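## Sorting small parts at the Willdale bench

Members who came in during October will have noticed that the electronics bench has changed. The old biscuit tins have gone, along with the ice cream tub of mixed screws, and the parts for the kits are now kept in bins. Nouhaila Alaoui asked for a note in the newsletter so that everyone sets the bench out the same way, including the evening group, who mostly don't overlap with the rest of us.

The kits are for the Pririer schools' box. Each one goes out with a round circuit board, small motors and a set of leads, and the school supplies its own batteries. We had 1,000 loose parts in the cupboard when the work started, counting everything down to the last washer, and a good many were in the wrong place. Leads were the worst. They had been pushed into one bag for years and came out as a single lump.

Leads should now be separated before they go anywhere near the bench. Take the lump to the side table, find a free end and work back from it. Don't pull. If a pair has been twisted together on purpose, leave it twisted, as it is meant to run that way. Check the stripped ends as you go and put any with broken strands in the repair envelope. Short leads are worth keeping if there is enough left to strip again.

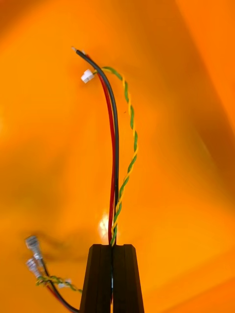
Colours matter less than people think when you are only sorting, but they matter a great deal to the person building the kit. The Baysal instruction sheet asks for red and black on the supply side and leaves the other colours to the builder. We have had kits come back with two blacks and no red, and a teacher who quite reasonably wanted to know which was which. If you are short of a colour, write it on the pad by the kettle and leave the kit unfinished. Please don't swap in something close. Orange is not red, and under the strip light in the evening it is very easy to pretend that it is.

Tape for bundling is in the top drawer. Use the paper kind. The clear tape leaves glue on the insulation, and the glue picks up fluff.

The other change is the layout of the table itself. We tried several arrangements over the summer and the one that has lasted is the plainest. There are 4 bins, a pair to each side, and a metal tray goes between them. Large and small parts do not share a bin. When a bin is finished with, it goes back to its own place even if it is empty, so that the next person does not have to guess where things belong.

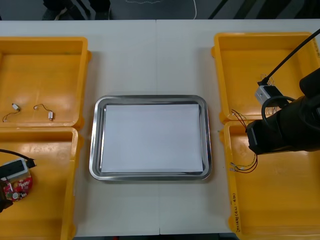 Motors are the part most likely to go missing. They are light, they roll, and the wires catch on a sleeve and travel across the room with you. We found one in the car park last winter. They now have the upper bin on the left to themselves, and the round red board goes in the bin below, so a thin wire has nothing to hook itself on. Lay motors down with the wires free and don't wind the wires round the body, however tidy it looks. The joint where the wire goes in is the weak point, and a tight wrap puts all the strain there. If you come across a motor with a wire already off, it goes to Nouhaila's drawer with a slip saying where you found it. She can save most of them.

The boards came to us from Nultine in a single delivery and we do not expect another before spring, so please handle them by the edges and don't stack them. A board that has been dropped should be put aside and tested, even when it looks perfectly all right. The test lead is on the hook at the end of the shelf. Write the result on the bag and not on the board.

There has been some discussion of the paper in the tray. It is plain white, it is cut to fit the bottom, and it should be changed when it gets marked. Small parts show up much better on paper than on bare metal, and a fresh sheet takes a few seconds to cut from the pad. One or two people have been using the sheet for notes. There is a notebook for notes.
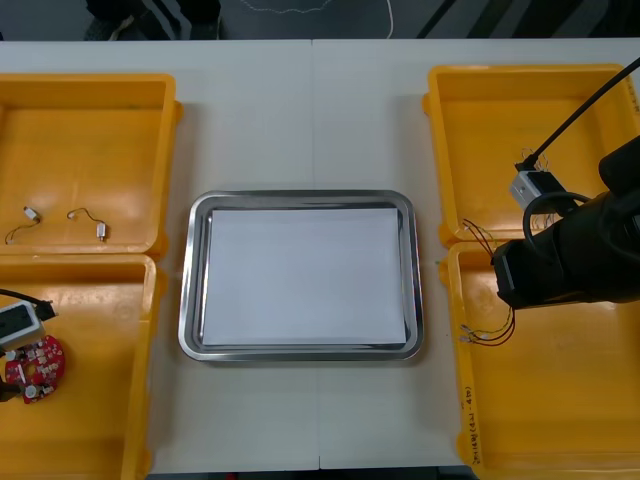 The tray is for the kit you are working on and nothing else. Bring the parts over, check them against the list, bag them and clear the tray before starting the next. It is slower for the first evening or so and then it is quicker. In September we were getting through 3 kits in a session and sending some of those out with a piece missing. Last month we managed up to 10, and so far no school has written to complain – though they may just not have opened the boxes yet.

A word about washing. The bins can be wiped with warm water and a drop of washing-up liquid, then dried properly before anything metal goes back in. The scuffs on the floors of the older bins won't come out and there is no need to scrub at them. The tray can be done at the sink. Don't use the green scourer on it, and don't leave it on the draining board overnight.

Labels for the bins are still to come. Nouhaila has asked for suggestions on the wording, in particular whether "boards" is clear enough or whether we should say "round boards", given that the square ones for the Baysal clock are due after Christmas. Leave your thoughts in the notebook. She would also like to hear from anyone with a spare label printer, or one that could be borrowed for an afternoon.
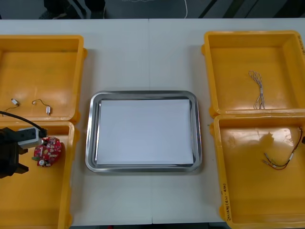

*The Willdale bench, with motors in the top left bin and the red board below.*

The next sorting session starts at 6.30 pm, as usual, and the door on the lane side will be open from 6. Bring reading glasses if you use them, and tweezers if you have a pair you like. Tea is provided. If you can't come but would like to take a bag of leads home to untangle, ask Nouhaila and she will sign one out to you. Bags should be back by the end of the month.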